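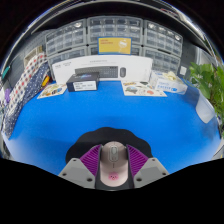 *Pink mouse on a cloud-edged mat, blue table.*

## Changes to booking and renewals

20 Dec 2018

The old booking form closes at the end of this month. From January, hall bookings, class places and membership renewals all go through the new members' page, which was set up for us by Morident.

You will need your membership number and the email address we hold for you. The number is on the back of your card. If you have changed your email since May, please tell the office before you try to log in, or the page will not recognise you.

We have 1,244 members on the list and 61 of them have no email address at all. They will get a paper renewal form by post and can pay by cheque or cash as before. There is no extra charge for this.

A few points people have asked about:

- Bookings already made for the Plarnholm Room have been moved across. Please check the times on yours.
- Regular groups can now book a whole term in one go.
- Cancelling is free up to 4 days ahead. After that the full fee is due.
- Card details are not kept – you will have to type them in each time.

Nevzat Taşdemir will be in the office every morning in the first week of January for anyone who would like help with logging in. Bring your card with you. The office phone will be busy that week, so email is better for anything that can wait.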